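The Manual Nobody Printed

When the boiler controller at our community pool quit in November, I did what I always do and went looking for the book. It was a Brevberg, an old one, and the book was gone. What I had was a photocopy of page 49, which said "see Figure 7," and no Figure 7. 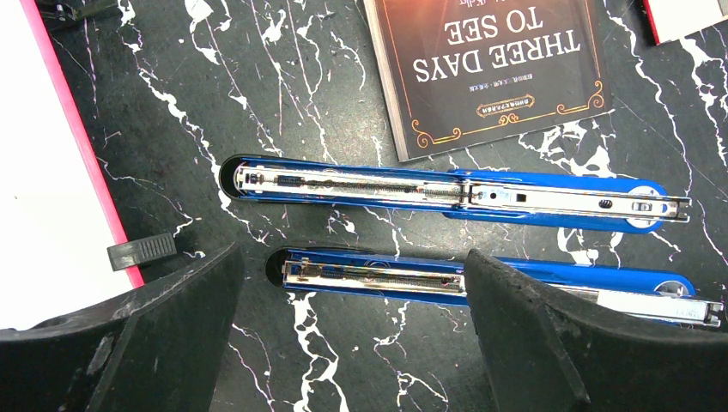
Words by Kirsty Greenwood

So I started calling people. Howard Haslam used to write manuals for Brevberg, and he picked up on the second ring (bless him!) and talked until my tea was stone cold. Figures were his sore spot. In his day the drawings came from one office and the text from another, and if a drawing was late the page went out with a blank box. "You'd fix it in the next revision," he told me. "If there was one."

Revisions, I've learned, are where the trouble lives. Dorothy Treloar keeps 200 binders of service manuals in her spare bedroom in Clillard, and she showed me two copies of the same Yeoman pump guide. Same cover, same title, but one has 56 pages and the other has 49. The change notice was a loose sheet, and loose sheets get lost.

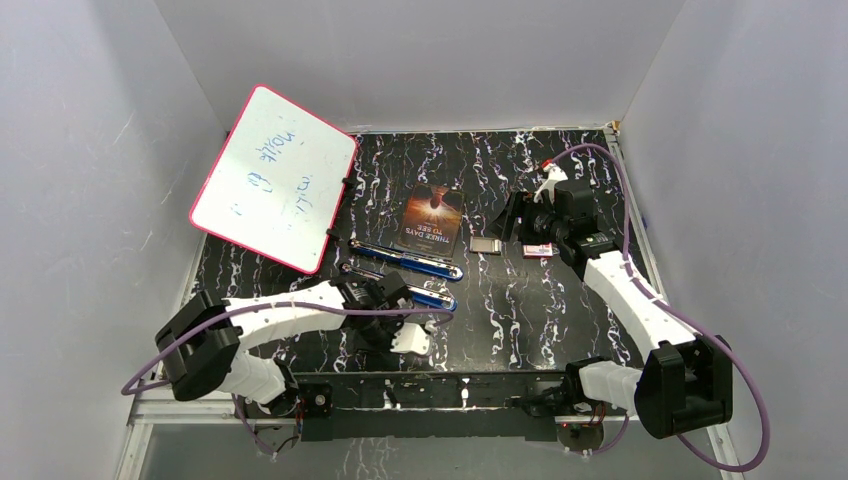 A small whiteboard with blue marker, partly erased.

Dorothy's fix is simple and a bit fussy. She writes the revision letter on the spine in pencil, then tucks the change sheet inside the front cover in a plastic sleeve. I've copied her at home and my dishwasher now has better paperwork than my car.

Barry Staniforth, who edits guides for Leleck, thinks paper is done for anyway.

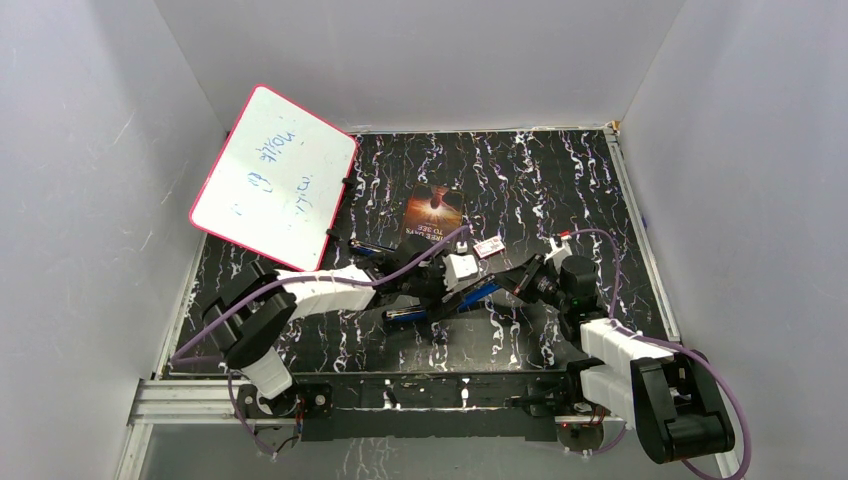 He'd have every manual online with the old versions kept beside the new ones, and I can see the sense in it. But I've also stood in a pump room with no signal at six in the morning, and I wanted a book with a greasy thumbprint on it! Howard found me Figure 7 in the end. It was in his garage, in a folder marked "late."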